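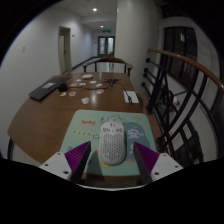

# Re: [gripper-build] Finger pads slipping on perforated shells

**From:** Beathag MacLeish
**To:** gripper-build list
**Date:** 2025-06-06

Niall Dunbar wrote:

> I printed the second revision of the finger pads and they hold boxes and bottles well. Anything with holes in the shell is a different matter. My test part is a perforated mouse and it rotates between the pads as soon as I lift. I have tried closing harder, and the shell flexes before the rotation stops.
>
> Two questions. Is the ridge spacing on the revision 2 pad final? And does it matter that I run the trigger without the return spring? The one in the parts list was out of stock at Piseck and I left it off.
>
> Niall

Niall,

Ridge spacing first. It is not final. On a shell with a honeycomb pattern the ridges only bear on the webs between the holes, so the real contact area is much smaller than the pad suggests. Where a ridge lines up with a row of holes it carries almost nothing. I get the same rotation with my mouse, on the revision 2 pads, in purple filament.

What has helped here, in the order I tried it:

1. Approach from the cable end or palm end, with the fingers on the long sides. Gripping across the front puts the center of mass well behind the pads and the mouse pitches down.
2. Close at the widest part of the oval. Ahead of that point the sides taper and the pads squeeze the mouse backward out of the grip.
3. Check that the two mounting plates are parallel at the closing width you need. Mine were out by enough to see against a square. I slackened the plate screws, closed the fingers on a flat block, and tightened again with the block still held.
4. Print the pad at 90 percent of the listed ridge height. The ridges fold less under side load. I would not go lower, as the flat areas begin to touch first.

Step 3 made the largest difference. Before it, only the tips of the pads were touching and the mouse had a ready-made pivot. If you do one thing this weekend, do that.

On closing harder: don't. The linkage has a mechanical advantage that rises near the end of travel, and a thin shell will crack at the webs before you feel much at the trigger.

On the spring: yes, it matters. Without it the fingers open only as far as friction allows, and the left and right sides do not open equally. You then arrive with one finger touching early and push the object across the surface. On a cloth mouse pad this is easy to miss, because the pad moves with it. Morven Purves has spare springs from the Stonduseo order and will post one if you write to her off list. Any light compression spring that fits over the guide rod will do in the meantime.

## Logging

A few notes for those of you recording trials, as Ea Grímsdóttir asked for them last time.

- I record 36 lifts per pad and discard none. A dropped lift is a result.
- Return the mouse to the same heading before each lift. A patterned mouse pad is useful for this. Pick a printed feature and point the front end at it.
- Note which way the part turned when it slipped. If it is always the same way, the plates are out of parallel again.
- Screws on the mounting plates loosen. I check them after every 9 lifts and mark the heads with paint pen.
- Let the fingers open fully before moving away. Dragging a ridge out of a hole will move the mouse after release and spoil the final position.

The revision 2 results so far are in the Lindsay folder on the share, in the file for March. The column headed "rot" is rotation in degrees, read by eye from the video. Treat small values with suspicion.

## Revision 3

The draft has ridges at an angle to the finger axis, so that no ridge should follow a row of holes for its whole length. The plate and screw pattern are unchanged, so existing fingers will take it. Print time on my machine is 130 minutes for the pair. I have not run it on the mouse yet.

Morven Morrison proposed a softer insert behind the pad. I would like to see the angled ridges tested alone first. If both change together we will not know which one did the work.

STL files go up on Skustthorpe once I have fixed a thin wall at the base of the pad. Please don't print the copy that is there now.

Beathag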